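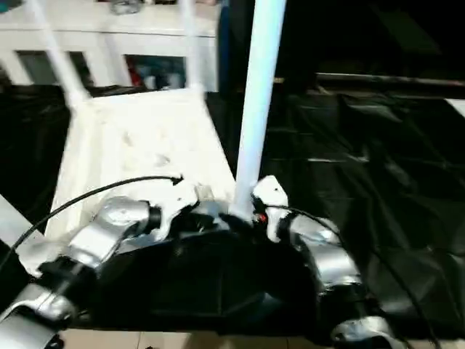
Head camera, chair task, left gripper at the seat edge, right finger beside the thick leg.

Ticket: Head camera blurred when both arms hold the chair
Project: Bralari, furniture handling set
Site: Tremska
Opened: 12/27/23
Status: waiting for parts

Problem
We are recording examples of a tipped chair being handled with two arms. In 16 episodes the head view is too soft to label. The wrist views are fine. The chair seat and much of the background are blurred together, so I don't think it is only the chair that moves.

Tried so far
1. Cleaned the lens. No change.
2. Shorter exposure on the head camera. A little better, but the black sheeting loses all its folds and the colour goes grey.
3. Slowed the teleoperation speed by one step. Five new episodes, two still blurred.
4. Checked the neck bracket by hand - there is small play when I push it from the left side. I tightened the screws and it came back after the next session.

Reply from Shetty support
Please do not glue the bracket. We will send the newer type with the locking washer. Keep the blurred episodes but mark them "head_soft", and the training job will skip them.

Update
Marked. The Skitemeck set now has 2,059 episodes without the soft ones. Until the bracket arrives we record only the one-arm tasks. I leave this ticket open.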